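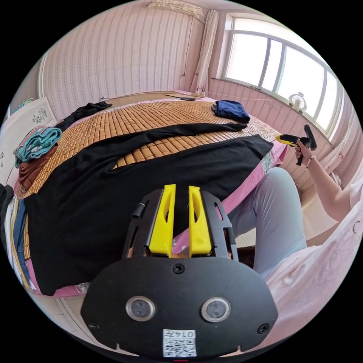 Written by Orvokki Ruotsalainen, founder and folding teacher
Last updated 19 June 2025

About Trindero

We teach people to fold clothes! That's the short version, and it usually gets a laugh, and then the person laughing tells us about the chair in their bedroom. Everybody has the chair. Ours was a green armchair that I didn't sit in for most of a winter, and Trindero more or less began the day I got it back.

We're a small home-care school with two teachers, one classroom and a lot of sweaters. Our students are people moving into a first apartment, parents with three baskets of clean laundry and no free evening, people who have just retired and want their closets back, and quite a few teenagers who were signed up by somebody else (they tend to be the best in the room by the second class).

Why we work on the bed

Most folding lessons I'd seen used a big white table. Hardly any of my students own a big white table. They own a bed, so the bed is where we teach, and I love it – you get a wide surface at a decent height, and you can walk along two or three sides of it. A bamboo mat over the sheet makes it better still. The little tiles give you a firm, flat base, and the rows are as good as a ruler when you're lining up a hem. A pink printed sheet peeking out from underneath does no harm at all.

The order of work is always the same. Big dark pieces get spread out flat in the near half of the bed, sleeves out, so you can see what you've got before you fold anything. A long black sleeve reaching right across the mat is a lovely thing to teach with, as you can follow its whole line from the shoulder. Finished pieces go to the edges and corners: a teal knit on top of a brown one at the left, a folded navy cloth over at the far right. Whatever is still crumpled waits at the back until its turn comes. The middle stays for working.

What we teach

The Basics course runs for four evenings. We start with T-shirts and work up through long sleeves, pants, knits and finally fitted sheets, which get an evening to themselves and a round of applause at the end. You'll need to bring a bag of your own clean laundry. Practicing on someone else's perfect shirts is no fun, and your clothes are the ones you'll be facing on Sunday night anyway.

The Knitwear class is my favorite. We cover folding, stacking and long-term storage, and why a heavy sweater should never go on a hanger. Come with the one you're scared of ruining.

The Dark Load is a single evening all about black clothes. It started as a joke in May and filled up right away! Black on black is hard to sort – you can't find the seams, the sleeves disappear into the body, and two tops turn into one. We work by touch a good deal in that class, and good light helps too.

Each class costs $23, and the full Basics course is $80. Tea is included, and so is our folding sheet, a one-page guide that you can tape inside a closet door.

Who we are

I'm Orvokki. I spent years in the back room of a dry cleaner's called Bostetti, where I learned to fold fast and then, much later, to fold well. I teach knits and anything with buttons.

Roman Ziółkowski joined after taking the Basics course twice, the second time just because he liked it. He used to pack costumes for a touring theater company, and he can get an evening gown into a shoebox without a crease. Roman teaches bedding and the Dark Load, and he runs our suitcase workshop whenever enough people ask for it. If you'd like one, please ask!

Visiting us

The classroom is on the second floor of the Ummont building, up the side stairs, above the Hứa bakery. Come a little early and you'll catch the last of the sesame rolls. Classes are kept small enough that everyone gets elbow room, so do book ahead. We have spare mats to lend if you'd like to try one at home for a week.

Gift vouchers are at the front desk. Left-handed folding sheets are there too, in the second tray down.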